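공용 주방 그릇 건조대, 또 '새 규칙' 나왔다… 이번엔 지켜질까

입력 2022년 1월 22일

입주사 공용 주방의 그릇 정리 방식이 다시 바뀐다. 스템게이트(Stemgate) 건물 운영팀은 설거지를 마친 그릇을 식기 건조대에 엎어 놓고, 다음 식사 시간 전까지 찬장에 넣도록 하는 새 이용 안내를 내놓았다. 안내문 제목은 '모두가 기분 좋은 주방'이다. 제목만 놓고 보면 지난 11월에 붙었던 안내문과 다를 것이 없다.

당시 안내문에도 그릇을 엎어 두라는 문장이 있었다. 컵은 따로 두라는 문장도 있었고, 수저통 물을 비우라는 문장도 있었다. 그 종이는 싱크대 옆에서 물이 튀어 글씨가 번졌고, 얼마 뒤 떼어졌다. 그사이 건조대 사용 습관이 얼마나 달라졌는지 확인한 자료는 없다. 운영팀에 관련 점검 기록이 있는지 물었으나 "현장에서 체감하고 있다"는 답만 돌아왔다.

새 안내에서 달라진 대목은 크게 보아 시간과 돈이다. 점심에 쓴 그릇은 저녁 7시까지 치워야 한다. 밤에 나온 그릇은 다음 날 아침 9시가 기한이다. 시간을 넘긴 그릇은 보관함으로 옮겨지고, 찾아가려면 입주사별로 2000원을 내야 한다. 운영팀은 이 돈을 수세미와 세제를 사는 데 쓰겠다고 했다. 누가 어느 회사의 그릇인지 판단할지는 안내문에 나와 있지 않다.

그릇의 소속을 가리는 일은 생각보다 번거롭다. 이 주방의 그릇은 한 벌로 맞춘 것이 아니다. 입주사들이 하나둘 가져다 놓은 것이 섞여 있어 무늬도 모양도 제각각이고, 바닥에 이름을 적어 둔 것은 드물다. 이용자들 사이에서는 "내 그릇도 못 알아보는데 벌금부터 매기느냐"는 말이 나온다. 보관함이 어디에 놓일지도 아직 정해지지 않았다.
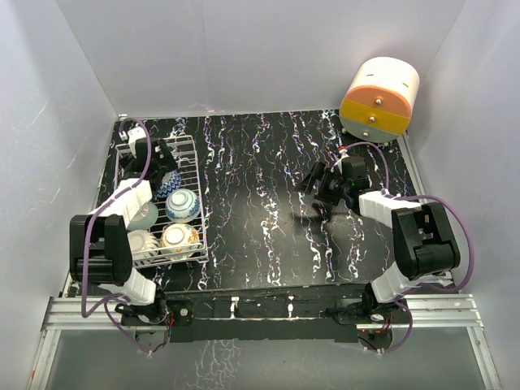
스템게이트 생활지원팀 | 공용 주방 소식

철제 건조대에 놓인 그릇만 보아도 사정은 짐작된다. 파란색과 흰색 무늬가 촘촘한 그릇, 주황색 꽃무늬 그릇, 옆면에 골이 진 흰 그릇이 한데 모여 있다. 무늬 없는 옅은 회녹색 그릇도 있다. 꽃무늬 그릇과 청록색 장식이 든 흰 그릇은 굽이 위로 오게 엎어 놓은 상태다. 안내문이 권하는 모양 그대로다.

다만 그릇 두 개가 제대로 엎어져 있다고 해서 규칙이 자리 잡았다고 말하기는 이르다. 건조대가 한산할 때는 누구나 반듯하게 놓는다. 문제는 점심 직후다. 여러 회사가 한꺼번에 몰리면 그릇 위에 그릇이 올라가고, 맨 아래 깔린 것은 저녁이 되도록 물기가 남는다는 불만이 꾸준히 나왔다. 안내문은 겹쳐 쌓기를 금지하면서도 자리가 모자랄 때 어떻게 하라는 말은 하지 않는다.

건조대를 하나 더 놓자는 의견은 이번에도 반영되지 않았다. 입주사인 제르니코(Zernico)는 지난 11월 간담회에서 추가 구매를 제안했고, 우미츠(Umitz)도 비용을 나눠 낼 뜻을 밝혔다. 운영팀은 조리대 면적이 줄어든다는 이유로 보류했다. 그렇다면 면적을 덜 차지하는 2단 제품은 왜 안 되느냐는 물음에는 "검토 대상에 포함할 수 있다"고 했다. 포함하겠다는 말과는 거리가 있다.

손님용 그릇을 따로 두는 방안도 빠졌다. 1003호 회의실을 쓰는 외부 방문객이 주방 그릇을 가져갔다가 그대로 두고 가는 일이 잦은데, 새 안내는 입주사 직원만을 대상으로 한다. 회의실에 남은 그릇을 누가 씻을지는 종전처럼 '발견한 사람이 협조'하는 것으로 되어 있다. 협조하지 않은 사람에게 어떤 조치가 따르는지는 적혀 있지 않으니, 먼저 발견한 사람만 손해를 보는 셈이다.

운영팀은 보관함 제도가 같은 운영사의 다른 건물인 타우타히(Tautahi)에서 이미 효과를 봤다고 설명했다. 어떤 효과였는지를 묻자 "그릇 관련 문의가 줄었다"는 답이 왔다. 문의가 준 것이 건조대가 깨끗해져서인지, 물어봐야 소용없다고 여긴 이용자가 늘어서인지는 이 설명만으로 알기 어렵다. 두 건물은 주방 크기도 이용 인원도 다르다.

물론 반기는 쪽도 있다. 일찍 출근하는 이용자들은 전날 밤 그릇이 아침까지 건조대를 차지하는 일만 줄어도 한결 낫겠다고 말한다. 엎어 놓기 자체에 반대하는 의견은 거의 들리지 않는다. 불만은 대체로 보관함 요금과 그릇 주인을 가리는 방식에 몰려 있다.

운영팀은 시행 첫 주에는 요금을 받지 않고 안내만 하겠다고 밝혔다. 그 뒤의 점검 주기와 담당자는 정해지는 대로 게시판에 알릴 예정이다. 이름표 스티커는 안내 데스크에서 받을 수 있는데, 뜨거운 물에 씻어도 떨어지지 않는 재질인지에 대해서는 확인해 보겠다고 했다. 의견은 주방 입구의 건의함에 넣으면 된다. 11월에 접수된 의견에 대한 답변은 아직 게시되지 않았다.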